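Small repairs and winter care for a house near the road

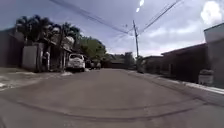 A wide street with houses, low roofs at the far end.

I live since ten winters in a ground floor flat, and before this I lived on the fifth floor, so I had to learn many things again. A home at street level gets more dust, more noise and more cold air along the floor. I have written down the things which work for me. Some of them I learned from my neighbour Elspeth Moncrieff, who has lived in the next house much longer than me, and a few I learned by doing them wrong first.

The front door

Start with the front door. Most of the cold comes in under it. Close the door, kneel down and hold the back of your wet hand near the gap. You will feel quickly where the air enters. Do this on a windy evening with the heating on.

For the bottom gap I use a brush strip, screwed on the inside. Cut the metal part with a small hacksaw and the bristles with old scissors, because good scissors will be ruined. The bristles should only just touch the floor. If they are pressed hard the door becomes heavy to open and the strip is bent after one month.

For the sides, use self-adhesive foam or rubber. Foam is cheap and easy but it becomes flat after one or two winters. Rubber costs more and stays longer. Before you stick it, wash the frame with warm water and a little washing-up liquid, let it dry, and then wipe it once more with a dry cloth. I did not do this the first time and in January the strip was hanging down like a noodle.

Do not forget the letter box. A brush cover for the inside costs little and needs only four screws. Measure the hole distance before you go to the shop. They are not all the same, whatever is written on the packet.

Two mats, not one

One mat is not enough when you come directly from the pavement. Put a rough one outside and a soft one inside. The outside one takes the grit and the inside one takes the water. The inside mat should be long enough for two steps, one with each foot. This is longer than most mats in the shops, so I bought runner by the metre and cut it with a carpet knife from the back side.

Shake the mats once a week. Every month I also hoover the inside one from both sides, first the back and then the front. When you hoover the back, the sand falls out on the floor and you will be surprised how much it is.

For shoes I have a flat tray with small stones in it. Water runs down between the stones and the shoes dry from below. In spring I wash the stones in a bucket.

Windows facing the street

The glass on the street side gets a grey film which ordinary spray only moves from one place to another. What works is this order:

Brush the frame and the sill dry, with a paint brush.
Wash the glass with a bucket of lukewarm water, one drop of washing-up liquid and a spoon of white vinegar.
Pull off the water with a rubber blade, from the top down, and wipe the blade after every pull.
Dry the edges with an old cotton pillowcase.

Choose a cloudy day. In full sun the water dries before you can pull it off and you get stripes. If the stripes are there and you do not know on which side, wipe the inside up and down and the outside left and right next time. Then the direction of the stripe tells you the side.

Never put vinegar on a sill of marble or limestone. It leaves dull spots and they do not go away. For these, plain water and a drop of soap is enough.

The little holes at the bottom of plastic window frames are there to let water out. They become closed with dirt and dead insects. A cotton bud or a pipe cleaner opens them in one minute. Pour a small glass of water in the channel afterwards and look if it comes out on the outside.

Water on the inside of the glass

In the cold months I have condensation in the bedroom every morning. My neighbour on the other side, Mingxuan Jin, had it much worse and he got black spots in the corners. We compared what we do and the difference was mostly the laundry, which he dried in the bedroom with the door closed.

Open two windows wide for a few minutes, morning and evening, and turn the radiator off during this time. A window that is tilted all day cools the wall and changes little air. Keep the wardrobe a hand's width away from an outside wall. Wipe the glass in the morning with a cloth and wring the cloth in the sink, do not leave it on the radiator, or the water will be back on the glass at lunch.

For black spots on paint or silicone I use a mould spray with gloves and the window open. Leave it as long as the bottle says. Do not mix it with vinegar or with any other cleaner, this can make a dangerous gas. If the spots come back in the same place again and again, maybe the wall has a leak, and then spray is no help. Call somebody who can measure it.

Noise

I cannot stop the cars, but it is possible to make the room quieter. Look first at the seals of the windows. Put a strip of paper in the window, close it and pull. If the paper comes out easily, the seal is not pressing there. On many windows the hinge side and the handle side can be adjusted with a hex key. Turn only a quarter turn and try the paper again. Elspeth did this with all her windows in one afternoon and now she complains that she hears the fridge.

Heavy curtains help a little, more if they go down to the floor and are wider than the window. A full bookshelf on a wall which you share with the stairs is also good. A thin carpet does nothing against the noise from outside but the room sounds less empty.

Salt, and what it does

When there is ice, people put salt on the steps and carry it inside on their shoes. On a wooden floor it leaves white rings. Wipe them with lukewarm water and a very small amount of vinegar, then immediately with clean water, then dry. Do a test in a corner first. On leather shoes I use the same, with a soft cloth, and when they are dry I put shoe cream. Never dry leather shoes on the radiator. Fill them with newspaper and change the paper after some hours.

On my own steps I now use sand or fine grit. It can be swept up in spring and used again, and it is kinder to the plants beside the step. Keep the bucket inside the door. I had mine outside under the bench and in the first hard frost the sand was one block.

Screws and small parts

For many years I kept all screws in one biscuit tin and searched in it every time. Now I have jars with lids. I sorted them only by length and by wood or metal, nothing more exact, because a too exact system I will not follow. On each jar is one screw fixed with tape on the outside. It is faster to see than to read.

When I take something apart I lay the screws on a piece of cardboard, push each one in at its place and write beside it where it belongs. It looks childish but I have no more screws left over at the end.

Hinges that squeak get one drop of oil at the top of the pin. Move the door up to 10 times and wipe away what runs out. For locks do not use oil. It collects dust and after a year the key goes in slowly. Graphite powder is better, a very small amount on the key itself, then put it in and out several times.

A page on the inside of the cupboard door

The last tip is the cheapest. On the inside of my kitchen cupboard I have taped a sheet of paper with everything that I always forget: the sizes of the light bulbs, the width of the brush strip, the colour number of the wall paint (hall 1557, kitchen 2161), where the water is turned off, and in which month I changed the filter of the extractor hood. Write with pencil so you can correct it. When I was away and the tap in the kitchen began to drip, Mingxuan could close the water without calling me, he only had to open the cupboard.

If you paint, write the number also on the lid of the tin and on a piece of tape behind the light switch cover. Turn off the electricity at the fuse box before you take the cover away. And keep a small jar of each paint for scratches, filled to the top so there is little air in it, standing on its lid in a place without frost.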